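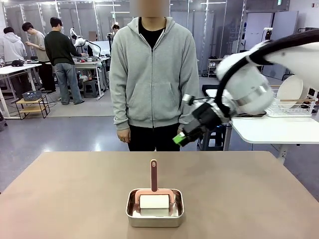
hongjunz
Reply #4
Tineke, I have to disagree with you on brushing first. On a wool coat the brush just pushes cat hair down into the nap and then no amount of sticky paper will get it back out. Roller first, brush second. I did it your way for years on my navy overcoat and the shoulders looked gray by February no matter what I tried!

Tineke Dierckx
Reply #5
Depends on the brush though? I use a real bristle one with the long handle and I flick, short strokes, down the nap and away from the coat. If you scrub with it then sure, you're felting the hair in. My Grendell coat is on its fourth winter and it has been brushed after every single wearing. Hardly any pilling either, except under the bag strap, which nothing saves.

Sticky rollers leave something behind, I'm convinced of it. Run your hand over the cloth after a few months of daily rolling. It gets a sort of drag to it and then it grabs lint even faster.

natkuip
Reply #6
I have two long-haired cats and a black wool skirt habit so I feel qualified here, haha. My whole routine, in case it helps the original poster:

Hang the thing in the bathroom while I shower. Not in the spray, obviously, just in the steam. Then out in the hall for 15 minutes to dry off. Then a damp rubber glove, wiped in one direction only, and the hair comes up in these disgusting and deeply satisfying little rolls. Whatever is left gets the sticky roller.

The glove is the part I'd fight for. Plain dish glove, the kind with the bumpy fingers. I've been doing this since college and I still get a kick out of it every time.

hongjunz
Reply #7
OK the glove is new to me and I'm trying it tonight. Does it work on flannel?

natkuip
Reply #8
Flannel yes, velvet NO. I flattened a patch on a velvet blazer and had to steam it from the back for ages before it stood up again. There's still a shiny spot by the pocket.

Rianne Van Acker
Reply #9
Original poster here, thank you all so much, I did not expect this many opinions about lint! I should have said more about the coat. It's a Charpentier, secondhand, camel color, quite a loose weave, with a half lining. The hair is from my sister's dog, so short and white and stiff. It doesn't sit on the surface, it sort of sews itself in. I've tried rolling and I get the fluff but the dog hair stays put.

Also the label says dry clean only, so I'm a little nervous about steam.

Tineke Dierckx
Reply #10
Short stiff dog hair is a different animal (sorry). For that I'd go from the inside. Where the lining stops, turn the coat out and tap the cloth from the back with your brush handle, quite firmly. It loosens the ends that have poked through. Then turn it back and pull out the worst ones with tweezers while you watch something long. I did a whole sleeve during one movie.

And steam on a dry clean label is usually fine if you keep it light. Try the hem facing first.

anoukb
Reply #11
Please don't go at a loose weave with tweezers! You will pull a yarn sooner or later, and camel shows everything. Masking tape wrapped around your hand, sticky side out, pressed straight down and lifted straight up. No rolling, no rubbing. Rolling is what bends the hairs over and tucks them in.

I alter coats on the side and this is how I clean up every one before I hand it back. Wide tape, changed often.

Tineke Dierckx
Reply #12
I've never pulled a yarn with tweezers, but I do take the point about camel.

hongjunz
Reply #13
Reporting back on the glove. Natkuip, you are a genius. The overcoat looks better than it has in ages and I then did the couch, both armchairs and the inside of the car. My hands smell like a dish glove and I don't care.

I still say roller before brush.

natkuip
Reply #14
Yesss! Welcome to the club. Wait till you try it on stair carpet.

Rianne Van Acker
Reply #15
Update! I did a mix. Light steam, left it overnight on a wide hanger, then Anouk's tape on the front panels and Tineke's tapping from behind wherever I could reach. The tape got nearly everything on the front. The back of the collar is still bad and I think I'll live with it until spring, then have it cleaned.

New question while I have you: has anyone used the Flanora wool wash on a scarf? Same dog, same problem, but at least the scarf can go in water.

anoukb
Reply #16
So glad the front came up well! Don't know that wash, but whatever you use, get the hair off before the scarf goes in the water. Wet wool closes up around it – and then you have a dog hair scarf.

Cunutcombe
Reply #17
I've used it. Nice smell, rinses out easily, did nothing at all for the hair. A cold soak and then a flat dry on a towel worked for me, and I went over it with tape afterwards. Mine was a pretty thick scarf though so a fine one might behave differently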